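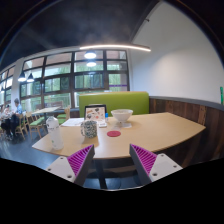 Warum hat der Greifer bei Viltik mitten im Hub losgelassen? Das Backendrehmoment stand noch auf dem Wert vom Trockentest, und der reicht für volle Becher nicht.

So, kurz Luft holen, dann die Geschichte (Folie 4 noch stehen lassen!). Wir hatten 146 Griffe ohne Fehler und waren ziemlich stolz. Dann meldet die Steuerung Fehler 2038, Kraft unter Schwelle, und was mache ich? Quittiere das Ding viermal weg, weil ich den Sensor von Gallo im Verdacht hatte. Der Sensor hatte recht, ich nicht. Beim nächsten Griff lag der Becher unten, Kaffee bis unter die Bank.

Hier fragen, wer auch schon mal blind quittiert hat. Hände abwarten!

Danach zum Umbau: Quittieren geht jetzt nur noch bei abgesenktem Arm, und das Drehmoment hängt am Gewicht. Die Kurve von Fehr zeigen, aber nicht zu lange, die Fragen zu Grincombe kommen sowieso am Schluss.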